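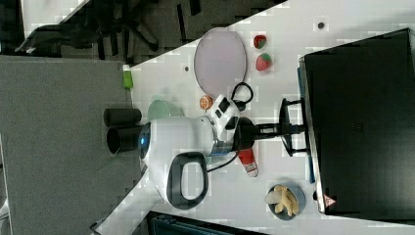 I've been meaning to write up my cable and drawer tidying for months, and a wet January weekend has finally forced my hand. If your house is anything like mine, there's one drawer in the kitchen that won't shut, one in the hall that won't open, and a tangle behind the telly that you clean around and never behind. So, these are the tips that stuck. I've tried plenty that didn't (don't get me started on the shower curtain rings).

Start with the drawer that annoys you most. I know all the books say to begin with the easy one and build up your confidence, but I did that for years and only ever ended up with a very tidy tea towel drawer! Take the whole thing out, carry it to a table with decent light and tip it out onto an old sheet. When you've finished you just gather up the corners and shake the crumbs and fluff outside.

Then wipe the drawer itself. Warm water and a drop of washing-up liquid is plenty. If it smells stale, sprinkle bicarb in the bottom, leave it overnight and hoover it out in the morning. Old wooden drawers that stick will run like new if you rub a candle stub along the runners - a plain white one, as the coloured sort leaves marks. My gran did this twice a year, and I do it whenever I start swearing.

For dividers, please don't buy anything until you've looked in the recycling. Shoe box lids, the trays chocolates come in, cut-down cereal boxes with a bit of tape round the edge. I used cardboard for a whole winter before I bought proper ones, and by then I knew what sizes I wanted. The ones I ended up with are from Povano and they're fine, a bit slippery on the base, so I put a blob of sticky tack under each corner.

Batteries get their own box with a lid. Don't let them roll about with paper clips and loose coins, and put a bit of tape over the ends of the square nine-volt ones. Dead ones go in a jam jar by the front door so they leave the house with me when I go to the shops.

Now, cables. Every lead I own has a label at the plug end, made from masking tape folded over into a little flag, and I write on it in biro because felt tip smudges. "Lamp." "Printer." "Don't know, July." That last sort gets a date with the year as well, and if I haven't found out what it belongs to in twelve months it goes to the tip with the other electricals. I was ruthless last summer and got rid of a whole carrier bag full. 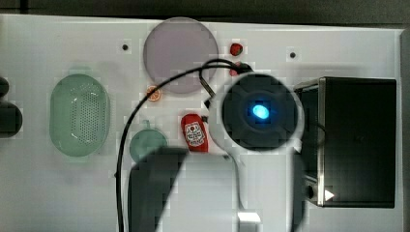
Kerstin Buschmann wrote in to say that she winds her leads loosely round her hand in a figure of eight and pops each one inside a cardboard loo roll tube, with the name written on the outside. She stands them all on end in a shoe box and reckons she can find any charger in the dark. She also told me off, quite rightly, for wrapping mine tightly round the plug, as it strains the wire where it goes in. I've stopped doing it, Kerstin!

I've since tried the tubes and they're very good for thin leads. Thick ones (the hoover extension, say) are better coiled in a big loose loop and hung on a hook with a strip of old pillowcase tied round them. Never use an extension while it's wound up on its reel, by the way. Pull the whole lot out first, or it can get properly hot.

A few odds and ends before I go and put the tea on:

Sticky label residue comes off jars with cooking oil. Rub it in, leave it for ten minutes, then wash as normal.

Keep one pair of scissors for paper and one for everything else, and tie a bit of wool round the handle of the paper pair.

Spare keys go on a luggage tag, but write something only you would understand on it and never your address.

Instruction booklets live in one ring binder in plastic pockets, with the receipt stapled to the back page. I found the guarantee for our Flutberg kettle that way with almost no swearing.

Elastic bands perish in a warm kitchen and stick to everything, so throw out the old ones and keep a handful in the hall.

Next time I'll have a go at the airing cupboard, which currently has a sleeping bag in it that none of us can account for. If you've got a way of folding a fitted sheet that works for people with short arms, please send it in.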